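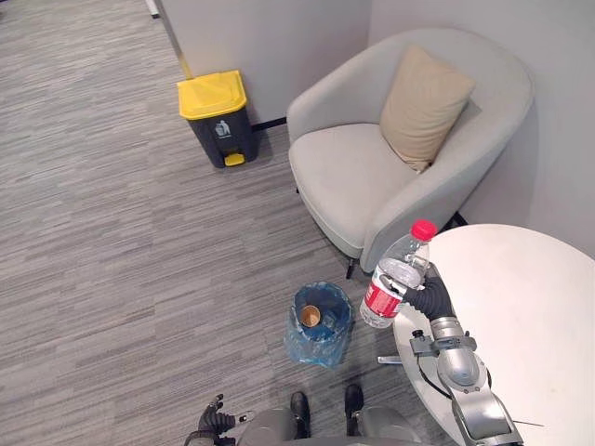
4.2 Cues and the planning step

Most of the planning habits reported in the diaries hung on a cue, and the cue was usually dull. A door, a mug, the first login. We had expected people to name the planner itself, or the Rokus reminder, and a fair share did in the first week, then stopped mentioning it. What they named instead was furniture and fittings. A step-on bin with a yellow lid against a gray partition, an armchair next to it, is the sort of thing we mean: bright or bulky, passed without thinking, always in the same spot. "Go past the bin, say the one task out loud" is a complete plan in our coding, and it was scored the same as a full written page.

The sample for this section is the 457 participants who finished both diary periods, one at Coredside and one at Gorkora, giving 3588 usable entries. Entries with no time stamp were dropped. So were entries that only said "same as yesterday", which hurt, there were plenty of them and they may well be the strongest habits in the set. See limitations.

Coding was done on 2 passes. First pass: does the entry name a cue, yes or no. Second pass: is the cue a place, an object, a person or a time. Disagreements went back to the Domański checklist, version used in the March pilot, with the item on mood removed. Time cues turned out harder than planned — "after coffee" is a time for one coder and an object for the next. We let the first code stand where the checklist had nothing to say.

Place and object cues held up better across the second diary period than time cues did. Person cues fell off fastest, mainly at Gorkora, where teams were moved between floors partway through. Not a clean comparison then, and we dont treat it as one. The pattern at Coredside points the same way but is weaker. Reminders from Rokus helped people start and did little for keeping going, at least in what they wrote down.

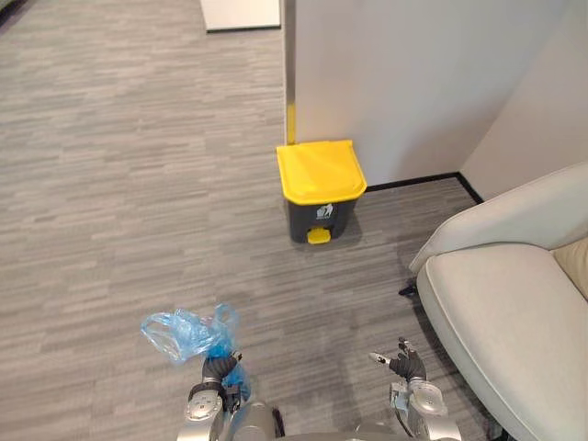
Figure 2. Waste bin, carpet and white wall sections.

Two things follow for self-organization programs. Asking people to pick a goal first and a cue later seems to be the wrong way round, or anyway the slower way. Participants who picked the cue first wrote shorter plans and skipped fewer days. Also the cue should be something the person already passes. Bought items (new notebooks, wall charts, a timer) showed up in a lot of first entries and in very few late ones.

Ratings of "being on top of things" did not track any of this closely. Some people with no named cue at all scored high from start to finish. They may be organized by some other route the diary dosen't ask about — a partner, a strict shift, long practice. Section 4.3 takes the free-text answers on that question, such as they are.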